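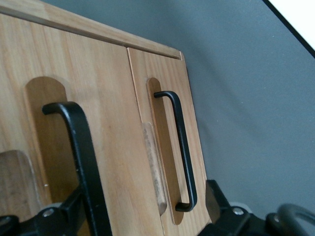 Page 27

Section 4: Setting up mobile backup on the Gisden gateway

Mobile backup keeps your home or small office online when the fixed line stops working. The gateway watches the line, and when it loses contact with the network it moves your traffic to the 4G modem built into the unit. When the line comes back, traffic moves back.

This section covers the Gisden gateway with an Inton SIM card. If your SIM came from another carrier, complete steps 1 to 6 below and then go to Section 5 for manual network settings.

Before you start

Finish Section 3 first. The gateway must already be connected to your fixed line, and the Line light must be solid green.

You will need the Inton SIM card, the four-digit SIM PIN from the letter that came with it, and a phone or laptop connected to the gateway's Wi-Fi. The admin password is on the label under the unit.

Choosing a place for the gateway

Mobile signal matters more for backup than it does for normal use. A spot that gives good Wi-Fi may have poor 4G reception, especially low down in the middle of a building.

Place the unit upright, on a shelf or on top of a piece of furniture, near an outside wall or window. Leave at least 2 inches of open space on every side. Keep it away from microwave ovens, cordless phone bases and large metal objects such as refrigerators and filing cabinets.

CAUTION: Do not cover the vents or lay the unit on its side. The modem gives off more heat in backup mode than it does in standby.

Inserting the SIM card

1. Press and hold the power button until all lights go out. Unplug the power adapter.

2. Turn the unit so the back faces you. Slide the small cover marked SIM to the left and lift it off.

3. Hold the SIM card with the gold contacts facing down and the notched corner pointing into the slot.

4. Push the card in gently until it clicks. If it stops before the click, take it out and check the notched corner. Do not force it.

5. Put the cover back. The modem will not start with the cover off.

6. Plug in the power adapter and press the power button. Start-up takes up to 900 seconds the first time a SIM is installed, as the modem may download carrier settings. The Mobile light blinks white during this time.

CAUTION: Do not unplug the unit while the Mobile light is blinking white. An interrupted download can leave the modem without working settings, and it will have to be reset by Support.

Turning on backup

7. On your phone or laptop, open a browser and go to the gateway address printed on the label. Sign in with the admin password.

8. Select Network, then Mobile Backup.

9. Enter the SIM PIN and select Unlock. You have three tries. After the third wrong entry the card locks, and you will need an unlock code from Inton.

10. Set Backup Mode to Automatic. The other choices are Off and Manual. Manual keeps the modem ready but does not switch traffic until you tell it to.

11. Under Switch Delay, leave the setting at 70 seconds unless Support has asked you to change it. A shorter delay makes the gateway switch during brief line faults, which uses mobile data and can drop voice calls.

12. Select Save. The Mobile light turns solid blue when the modem has registered and is on standby.

Checking the signal

13. On the Mobile Backup page, look at Signal. It reads Good, Fair or Poor.

14. If it reads Poor, move the unit closer to a window and wait a few minutes before you look again. The reading is not updated live.

NOTE: Signal can change with time of day and with the load on the nearest tower. A Fair reading is enough for email, web pages and one voice call. It may not be enough for video.

Testing the switch

Test at a time when a short interruption will not matter. Voice calls in progress will be cut off.

15. Unplug the fixed-line cable from the port marked Line. Leave the power connected.

16. Wait for the switch delay to pass. The Line light turns red and the Mobile light changes from blue to green.

17. Open two or three websites on a connected device. Pages may load more slowly than usual.

18. Plug the cable back in. The gateway stays on mobile until the line has been steady for the full switch delay, then returns by itself.

If the Mobile light does not turn green in step 16, go back to step 10 and check that Automatic was saved.

What backup does not cover

Mobile backup helps with a fault on your fixed line. It does not help if the 4G network is also down, or if the carrier's core systems have failed. In a wide outage the modem may show a Good signal and still pass no data -- the tower is reachable, but the network behind it is not. Leave the unit powered on and it will keep trying.

The gateway has no battery. If the power goes out, both the fixed line and the backup stop.

CAUTION: Do not rely on the gateway as your only way to reach emergency services. Keep a charged cell phone available, preferably on a different carrier.

Alarm panels and medical alert devices made by Purnel and Schwerdtfeger need an extra setting to work over mobile. See Section 7 before you connect one.

Data use

Backup data is counted against the Inton plan attached to the SIM. To limit it, select Mobile Backup, then Data Limit, and enter a monthly figure. When the limit is reached, backup stops until the first day of the next month. System updates are held until the fixed line is back.

Section editor: Alina Pîrvu

14 shares
3 comments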